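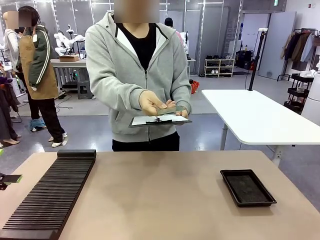 One reader of last month's gallery wrote in to ask why anyone would still write on a clipboard when every phone ever made has a notes app, and whether we planned to cover the abacus next. Fair enough. We have passed the abacus question along to the Kikitz page, where they like that kind of thing.

The clipboard gallery is staying put, though. It began on a Thursday as a quick look at how people around the Pledville stockroom hold their paper down, and it has since become the most argued-over page on the site. The stapler page, on which we worked much harder, has had 2 comments. One was spam.

A few lines to go with the picture.

The clip. A black one, in the middle of the edge, where clips have lived since before any of us had opinions about them. The Fukine catalog will sell you one that sits in the corner. We tried it for 20 minutes and gave it back.

The clear sheet. Thin, see-through, a little green. People who keep paper on a clipboard sooner or later want something between the paper and their coffee, and a clear sheet is the usual answer. It also attracts every fingerprint in the county. Pick it up by the end and you will at least keep the prints in one place.

The paper. White, one sheet. We have seen clipboards at Bandara carrying so many pages that the clip had given up and was only resting on top, like a hat. Take the old pages off. They will not be missed, and if they are, they will be in the recycling until Friday's people come for it.

The grip. One hand underneath, one hand for the clear sheet. Keep the board close to level, or the loose sheet will leave for the floor and land behind whatever is hardest to move.

The table. Big, brown and clear in the middle, a condition we have never managed in our own office. There's a long black rack to one side and a shallow black tray to the other, with nothing in the tray. An empty tray is a lovely thing and lasts until lunch. The white table farther back has nothing on it either, and we are trying not to be jealous.

The Pledville supply list has 429 items on it, and clipboards are down near the bottom, under chair glides. Readers who feel strongly about this can write in as usual. Next time, hole punches, including the one that only does one hole.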